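Skosetti Opens Crinkle Cotton Line to Independent Shops

PLOMERACH – Skosetti, a maker of cotton clothing and household cloth, will begin selling its crinkle cotton line through independent shops in July. Until now the range has been sold only from the company's own store in Plomerach.

The line covers tops, nightwear, baby cloths and light throws. Shops can place a first order of any size and mix items freely. Orders of 500 pieces or more qualify for free delivery.

"Small shops have been asking us for this for a long time," said Lilibeth Macapagal, managing director of Skosetti. "Most of them don't want a full pallet of one thing. They want a few tops, a few cloths, and the option to reorder when those sell."
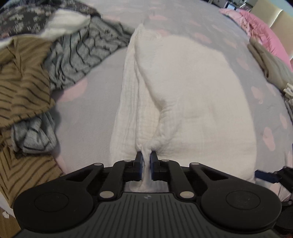 White crinkled gauze on a pale gray sheet.

Crinkle cotton is woven loosely and then finished so that the surface stays puckered. It does not need ironing, and Skosetti advises against it, as a hot iron flattens the texture. The company recommends a cool wash with similar colors and drying flat or on a line.

Weaving and finishing are done by Khoury, a mill that has worked with Skosetti for 5 years. Khoury has added 2 looms for the new orders and will run them on a separate shift. Cutting and sewing will stay at the Skosetti workshop, where 3059 pieces were made for the line last season.

Skosetti has also changed its sizing. Customers told the store that the old small and medium were too close together, and that sleeves ran tight after the first few washes. The new patterns allow more room at the shoulder and upper arm. Older stock will be sold at a reduced price in the Plomerach store and will not be sent to other shops.

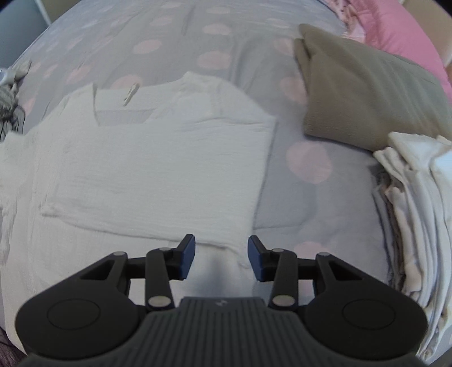
Wholesale orders will be handled through Tokon, an online ordering service for small retailers. Shop owners can open an account, see current stock and request fabric swatches before they buy. For tops, Skosetti suggests that shops lay at least one out flat where customers can touch it, as with the white short-sleeved style with the wide, square-like neckline, so that the fine wrinkles in the cloth are easy to see. Folded stacks tend to hide both the neckline and the texture.

"People decide on this fabric with their hands," said Nadine Sabbagh, who manages retail accounts at Skosetti. "We will send a swatch card with every first order."

Ordering opens on Monday at 9 a.m. Shops that already have a Tokon account can add Skosetti from their supplier page. Returns of unsold goods are not accepted, but faulty items will be replaced.

Media contact: Nadine Sabbagh, Skosetti, Plomerach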